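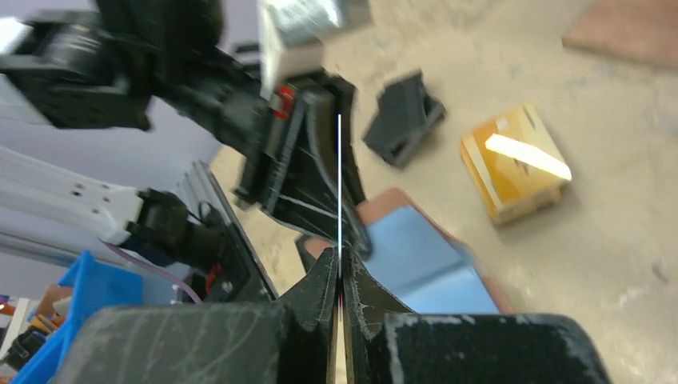
A pale beige floor, and a thin white line running straight up the middle.

Keeping a pale floor nice (without giving up your Saturdays)

When we moved into the place on Stavgate Road I fell in love with the light-coloured floors, and I still love them, though I will admit my feelings were tested in the first fortnight. Pale floors show everything! Crumbs, hair, the tracks of a dog who has been under the lemon tree. Over the years I've settled into a bit of a routine, and a few of you have asked me to write it down, so pop the kettle on.

Start dry, always. A soft broom or a microfibre pad first, working from the far corner back to the door, and go along the skirting boards before you do the middle. If you mop over grit you're only making a thin grey soup and spreading it about.

Use less product than the bottle tells you. I put a small squirt of plain dishwashing liquid in half a bucket of warm water and wring the mop until it hardly drips. My old neighbour Marcelle Maillard used to say a streaky floor is a floor with too much soap on it, and I've come round to her way of thinking – most dull patches in my kitchen came good after two goes with nothing but clean water.

For scuffs, try a clean tennis ball first (cut a cross in it and push it onto the end of a broom handle, it saves your knees). If the mark stays put, a dab of bicarb on a damp cloth, rubbed gently in small circles, then wiped off well. Please test it behind a door before you go at the middle of the lounge room, particularly on timber or anything with a shine to it.

Felt pads under the chairs are the best few dollars you'll spend. I check ours every January when the Christmas table gets folded up, and there are always one or two that have collected so much fluff they've turned into little slippers. Peel off, wipe the leg with metho, let it dry, stick on a new one.

Sticky spots get a warm wet cloth laid over them for 7 minutes while you do something else. Jam, cordial, icy pole, all the same treatment.

And do wash the mop head! Mine goes through a hot cycle on its own, no fabric softener, and then out on the line in full sun.

Next time I'll get onto grout, which deserves a page to itself.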